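Bin liner

A bin liner (also garbage bag, rubbish bag or, in Canada, often simply bag) is a thin plastic bag put inside a bin, pail or basket to hold waste and keep the container clean. Most household liners are made of polyethylene film. They are sold on a roll or folded flat in a box, and are thrown away together with the waste inside them.

Names

In Australia the words bin liner and bin bag are both common, and garbage bag usually means the larger and stronger kind. In Canada garbage bag is the everyday word for all sizes. Small liners for bathroom or office baskets are sometimes sold as kitchen tidy bags in Australia, a name that is hardly known elsewhere.

History

Before plastic film became cheap, households lined their bins with newspaper or did not line them at all, and the bin was washed with a hose. Plastic bags for waste came into general use in the second half of the twentieth century. The town of Grodham is an early local case: from 1963 the council there gave each house a weekly bag, and the old metal bins were slowly taken away from the kerb. The neighbouring district of Motach kept its metal bins longer, but asked residents to put a liner in them.

Use with baskets

A woven basket is a popular waste container in living rooms and studies, but its sides are open and small or damp waste can fall through the gaps. For this reason it is nearly always used with a liner. The bag is opened, lowered into the basket until its bottom rests on the base, and the upper part is folded outward over the rim. Black film is chosen often, as it hides the contents, although it can be seen through the weave.

When the bag is much larger than the basket, the extra film gathers over the rim and hangs down the sides. It can cover most of the basket and reach the surface on which the basket stands.

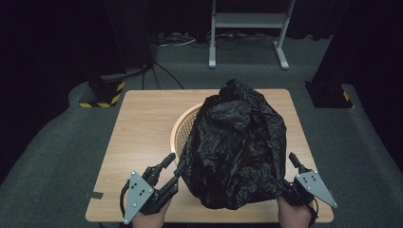
Fitting

Fitting a liner is a short task, but it has several parts. A new bag is torn from the roll along the perforated line. Its two layers cling together, and the mouth is opened by rubbing the edge between finger and thumb. The bag is then shaken once or twice so that air enters and separates the sides.

After the bag is lowered in, the air trapped under it must be let out, otherwise the liner stands up in the middle and loses part of its volume. Pressing by hand against the inside wall is enough in a solid bin. In a woven basket the air leaves by itself through the openings – this is one practical advantage of the type.

The cuff, meaning the part folded over the rim, should be deep enough that the bag does not slip when something heavy is dropped in. On a small basket a cuff of 3 centimetres tends to slide back, and a deeper one is preferred. If the mouth is too wide, the spare film can be gathered at one side, twisted and tucked under the cuff, or tied in a small knot.

Film and surface

Thin film takes creases very easily. Once it has been gathered and released it does not return to a flat state, and the small folds remain.

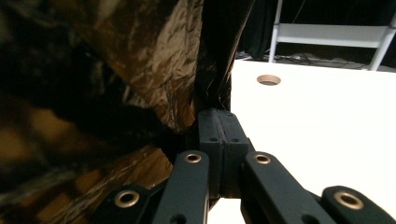

The strength of a liner depends on the kind of polyethylene as well as the thickness. High-density film is thin, makes a crackling noise when handled, and resists a steady load, but it tears quickly after a first hole. Low-density film is softer and stretches before it breaks. Many bags for heavy waste are made of the second kind, or of a mixture of the 2.

Glossy film also reflects the light of the room in many small points, and its colour may look different from one fold to the next.

Removal and closing

A full bag is closed by drawing the cuff up from the rim and twisting the neck. It may be fastened with a knot, a wire tie or a built-in drawstring. Bags with drawstrings cost more, but the string also helps to hold the liner on the rim while it is in use.

Sizes and sale

Household liners are usually marked by volume in litres. In Canada the width and length are often printed as well. The wholesaler Ibarra sells basket liners in cartons of 1000, mainly to offices and motels, while the Tukia range is made in short rolls for home use.

See also

Waste container
Wicker basket
Kerbside collection
Polyethylene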